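Osetti singer back on stage at Tundatgate

Zsolt Csonka is to play two nights at the Tundatgate Hall in July, his first shows under the Osetti name in 30 years. Tickets for the first night went in a morning. The second night was added the same afternoon and at the time of writing there are still seats in the balcony, mostly at the sides.

Readers who have been with this newsletter for a while will know that we have printed rumours about an Osetti return before and had to take them back. This time the dates are on the hall's own listings page and the box office has confirmed them. The doors open at 7pm and there is a support act, to be announced.

Osetti were never a big chart band. They had one single that was played a lot on the radio and a follow-up that wasn't, and then a run of albums that sold to the same loyal people every time. Most of us came to them through a brother or sister's tape collection or through the touring years, when they would play any town hall that would have them. The original line-up split after the last album and Csonka went off to write music for television. He has kept away from the old songs since then, apart from a short acoustic set at a friend's birthday do that was bootlegged and passed around on cassette.

He told us on the phone that he had been asked to do the shows many times and always said no.

"I didn't want to stand there and pretend to be young," he said. "I had a different haircut and a different voice. Then last winter I got the tapes down from the loft to have them copied, and I played some of the songs through on the piano to see if I still knew them. I knew nearly all of them. The ones I didn't know I had to learn off the record like anybody else."

The voice has dropped. He is singing most of the set in a lower key, and two of the fast numbers have been slowed down. He was open about this and said that anyone who wants to hear the high notes should stay at home with the records. He also said he has no plans to wear the white suit.

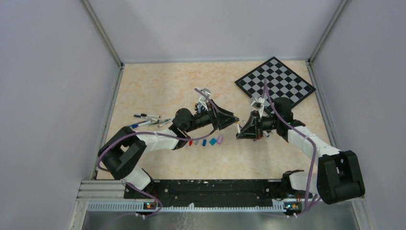 Two robotic arms at a tabletop, with a black and light grey checkerboard.

The band for the shows is mostly new. The bass player and the drummer both come from Csonka's television work and have played with him for years, though never on this material. The guitarist is from the later Osetti touring line-up, and long-standing fans will remember him for the solo on the live version of "Harbour Lane", which was cut from the CD and only came out on the German vinyl. There will be a small brass section on both nights. The backing singers had not been settled when we spoke.

We asked about the other founding member. Csonka said they are on good terms and send cards at Christmas, that an invitation had been made, and that the answer was a polite no. He didn't want to say more than that, and we have left it there. Please don't write in asking us for an address. We haven't got one, and we wouldn't pass it on if we had.

What they will play

The set list is not final, but we were told enough to give an idea. The first half will be the whole of the second album, in order, including "Paper Weather", which has never been done live. The second half will be made up of singles and B-sides, with a gap left for requests. Requests will be taken on slips of paper at the merchandise table before the show and drawn out of a bag. Csonka was firm that shouting titles out from the floor will get you nowhere.

"Harbour Lane" will be in. So will "Second Class Return" and "The Big Coat". He was less sure about "Telephone Summer". He has said in the past that he was tired of it by the end of the first tour, and he said much the same to us. But it was the hit, and people are paying to get in, so it will probably turn up as an encore on one night or the other. If you are only going once and it matters to you, we can't tell you which night to pick.

There will be no screens, no film clips and no interval speeches. The show should run for a little under two hours with a break, and the hall has a curfew that it keeps to.

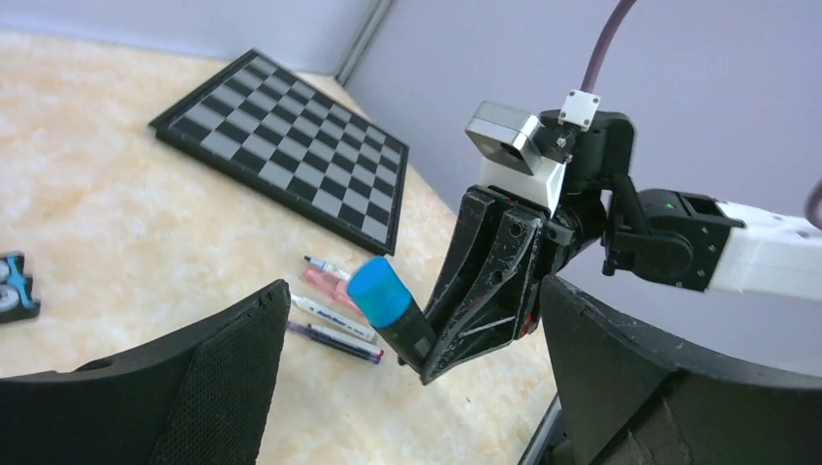 The reissues

The shows have been timed to go with a set of reissues from Van Dijk, the small label that took over the Osetti catalogue when the old company closed. The first and second albums are out on vinyl and CD in July. The others will follow when the artwork has been sorted out. Some of the original sleeve negatives are missing and the label would rather wait than scan an old copy from somebody's shelf.

We have heard test pressings of both records. The first album is a clear improvement on the CD we have all been living with, which was thin at the bottom end and had a dropout in the left channel during the opening track. The dropout has gone. The drums are louder than you may be used to. The second album is closer to what we know, and if you have a clean original you may not feel the need to buy it again, but the bonus tracks are worth having. They include an early run at "The Big Coat" with different words, and a complete instrumental that was left off for lack of room.

The sleeve notes are by Csonka himself. They are quite short. He says who played what, which has been a matter of argument in these pages more than once, and he settles the question of the saxophone on "Paper Weather". It was a session player after all, and those of you who wrote to tell us so were right.

There will also be a numbered edition of the second album with a lyric booklet and a print of the tour poster. Van Dijk are making 689 of these. We asked why such an odd number and were told it was how many usable posters came back from the printer. Each one will be signed. Members of the mailing list get a few days' head start on the order page, and the code will be in your next email from the label. It works once per address.

Getting there and where to meet

Tundatgate Hall is a short walk uphill from the station. Parking is poor in the evenings, and the car park behind the library shuts before the show will be over, so don't leave a car in it. The last train leaves shortly after the curfew. Anyone relying on it should sit near the back.

The usual crowd will be meeting beforehand at Cavo, the café on the corner opposite the hall. They are staying open late on both nights and will do hot food until the doors open. There is no need to book, but if you are coming in a large group it would be kind to ring ahead. Bring anything you want to swap. Last time we met up there was a good deal of trading in badges and old programmes, and one member went home with the Japanese pressing of "Second Class Return", a record he had been after since it came out.
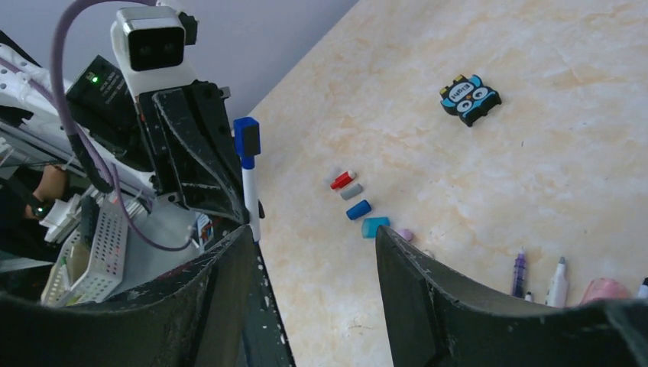
On the subject of swaps, please keep them to the café. The hall has asked that nothing be sold or traded in the foyer apart from the official stall, and they have been good to us over the years.

The merchandise table will have T-shirts, a tea towel and a programme. Prices have not been given. The programme has new interviews with the band and some photographs from the first tour that have not been printed before. A small number of copies will be put aside for readers who can't travel. If you would like one, send your name to the usual address with a stamped envelope large enough to hold it, and we will let you know the cost when we know it ourselves. Ordinary letter envelopes are no use, as we found with the calendar.

Photographs are allowed during the first song only. Phones should be put away after that. Csonka asked for this himself and the stewards will be enforcing it. There will be a proper sound recording of both nights, made from the desk, but whether it is ever released depends on how it comes out. He said he would listen to it once and then decide.

We asked whether there would be more dates after July. He said he had not been asked to do any and had not gone looking. He has a television job to finish in the autumn, and the brass players all have other work. There has been talk of a single show on the coast, in the old pavilion where the band used to end their summer tours, but the building is under scaffolding and no date has been put to it.

There is a new song. It is called "Tape Hiss" and it is likely to open the second half. We have not heard it. It was written in the spring, it is in the same key as "Harbour Lane", and the guitarist told us it is the hardest thing in the set to play.

Reviews of either night are welcome from anyone who goes. Please keep them to a page, and put your membership number at the top. We will print as many as we can in the next issue, along with the set lists and the results of the request draw. Corrections to the discography should go to the same address. We are still looking for a copy of the Dutch flexi-disc, in any condition.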